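How to set house rules for a shared two-arm sorting table

If you have two small robot arms on one table and more than one person who wants to use them, you need house rules. I love writing these! A good page of rules makes the table more fun to work at, because people stop asking who left what where and get on with their runs. What follows is the way we do it at Skinstead, cleaned up so you can copy it for your own bench.

You'll need a tape measure, a roll of matte tape, a pen that writes on plastic, your arm's manual, and an afternoon. Have the people who use the table most in the room with you.

Before you start

Read what your local safety rules and the maker's manual say first. House rules sit on top of those and never replace them. If the manual says one thing and your page says another, fix your page.

Step 1. Draw the reach of each arm

Jog each arm slowly through its full reach with the grippers closed and an empty table. Mark the outer limit with short bits of tape, then do the other arm in a second tape color. You'll end up with two curves that cross, and the part in the middle is your shared zone. Ours was a good deal bigger than any of us had guessed.

Write one rule for it: only one arm moves in the shared zone unless the program was written for both. Put that at the top of the page in big letters.

Step 2. Set the speed limits

Pick two speeds and give them names people will remember. We use "walk" and "work." Walk is 110 mm per second at the fingertips, and it applies whenever a person is within arm's length of the table or a program is new. Work is 590 mm per second, for programs that have already passed a full set of trial runs at walk speed. We ask for 13 clean runs in a row before a program moves up. If run 12 goes wrong, start over from one. Yes, it stings, and yes, it's worth it!

Step 3. Give every bin a home

Bins drift. Someone slides one over to make room for a cup of coffee and the next person's program closes its fingers on a rim. So mark two corners of each bin's spot with tape and write the bin's name inside the corner. Then add these to the page:

Bins go back on their marks at the end of every session.
Anything taller than the bin rim gets laid flat or taken out.
If you swap one bin for another with a different shape, the program goes back to walk speed.

That last one is my favorite, and it's the one people fight hardest. Two bins can hold the same parts and still have very different rims and handles. A path that clears a low, scooped side may clip a high corner.

Step 4. Decide how a run begins and ends

The start of a run should sound the same no matter who is at the keyboard. Ours goes like this. Check that the stop button is within reach. Look along the table from both ends. Say "moving" out loud, then press start. At the end, both arms go to their rest pose before anyone reaches in.

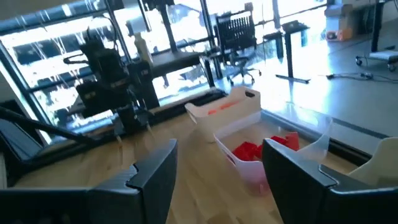
Don't skip the spoken part when you're alone. The habit is what you're building, and it carries over to the day when a coworker has walked up behind you with a box of parts.

Step 5. Look after the fingertips

Wipe the fingertips before the first run and check them for nicks and loose screws. Swapped tips change the length of the tool, even if only by a hair, so whoever swaps them updates the tool settings and writes it in the log with their initials. If the log has no entry, treat the settings as wrong and measure again.

Step 6. Put the page where it gets read

One side of one sheet, big type, taped at eye level by the keyboard. We tried a shared folder first and it gathered dust. The Honkanen group over in Brirnville went one better and made the page their login screen, so you have to scroll through it to get in. I'm a little jealous of that.

Step 7. Review it

Set a month for it. Ours is August, when things are slow and people have time to argue properly. Read each rule out loud and ask when it last mattered. Cross out what's gone stale, add what the log tells you to add, and put the new date at the bottom. The version on our wall says 2019-04-06, after an extra review when the Lonberg bins came in and we had to redo all the corner marks.

If you get stuck on Step 1, do it with one arm powered off and parked, then switch. It's slower, but the curves come out much cleaner.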